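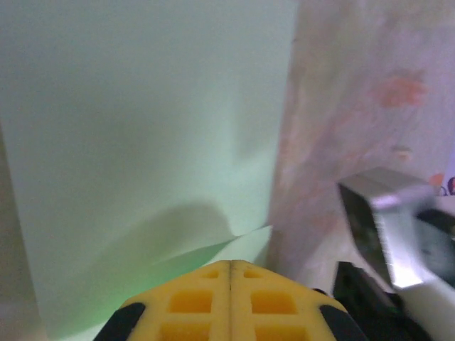

手本を見せれば覚える、は本当か　Furkettiの遠隔操作実演に残る疑問

読了時間：2分

「プログラムは要りません。人が一度やって見せるだけです」。ロボット教示システムを手がけるFurkettiは11月、包装作業をロボットに教える工程を取引先と報道関係者に公開した。課題に選ばれたのは、薄い緑色のシートを指先でつまみ、扱うこと。操作員が離れた席から手元の装置を動かすと、黄色い樹脂の指がそれに従う。

もっとも、「一度」という言葉は割り引いて聞いたほうがいい。同社の説明資料によれば、この作業のために集めた手本は1,333回分。うち学習に使えたのは500回分にとどまる。残りは操作員の迷いや、つかみ損ねが混じっていたとして除外された。どこまでを失敗とみなすかの基準は、資料には書かれていない。

開発を率いるカハル・マク・アン・ティーア氏（Cathal Mac an tSaoi）は「柔らかいものは数式で表しにくい。人の手の加減をそのまま写すのが近道だ」と話す。考え方はわかる。シートは折れ、たわみ、つかむ位置が少しずれるだけで形が変わる。硬い箱を棚に移すのとは勝手が違う。
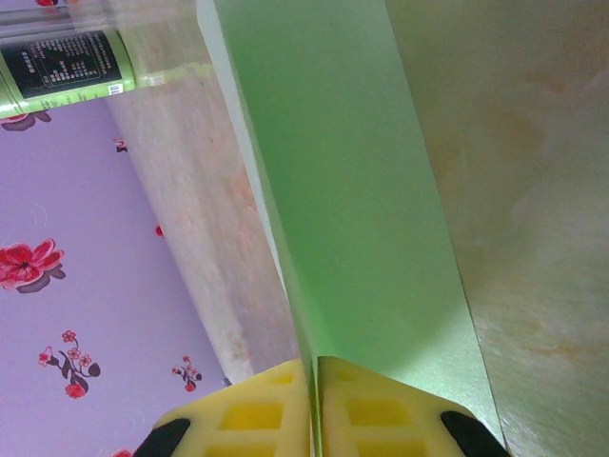

ただ、会場で披露されたのは人が操作している場面が中心で、学習後のロボットが単独で動く時間は短かった。同社は自律動作の成功率を80％としているが、試行の回数も、シートの種類や置き方を変えたかどうかも明らかにしていない。5回に1回やり直しが出るなら、その始末をするのは結局、現場の人である。

導入を検討する包装資材会社Damgaardのナフラ・ルゲマリラ氏（Nafula Rugemalira）は慎重だ。「操作員の訓練に11日かかると聞いた。その間の人件費と、品目が変わるたびに手本を取り直す費用が見積もりに入っていない」。同氏は自社の資材を持ち込んだ試験を求めたが、時期は決まっていないという。

教示データの扱いもはっきりしない。熟練者の手の動きを記録したデータは誰のものになり、他社向けの学習に使われるのか。質疑でこの点を問われたFurketti側は「契約ごとに協議する」と答えるにとどめた。

同社は来春、Bestholmの物流拠点で試験運用を始める計画だ。成功率を含む結果を公表するかどうかは未定としている。

関連記事
・Bestska、遠隔操作員の育成講座を開設
・つかむ力をどう測るか　樹脂製の指をめぐる各社の違い
・Damgaard、包装ラインの自動化計画を見直し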